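The Yeoman High robotics club has started its winter project, a helper robot named Hosow that is meant to tidy a bedroom. Ten students are on the team. The task is small: pick up a marker or a charger, set it in a nightstand drawer, and push the drawer shut.

"Cables are the hard part," said club adviser Terence Rowbotham. "A highlighter keeps its shape - a cord doesn't." The students have logged 161 practice runs so far.
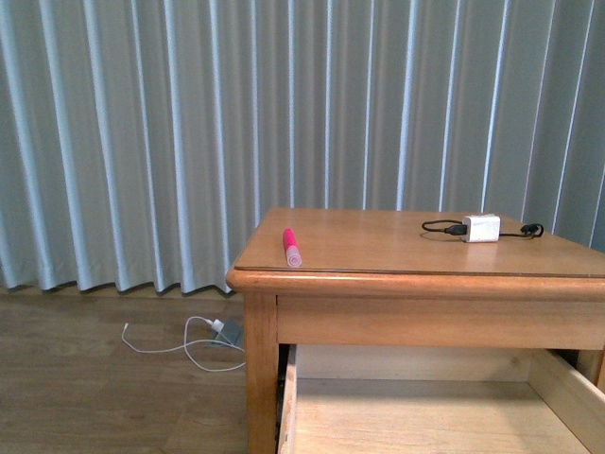
## Clemell meet in January

The club will take Hosow to the Clemell student meet in January, where each team gets 40 minutes on the floor. Families can watch from the Ilonard Street entrance starting at 9 a.m.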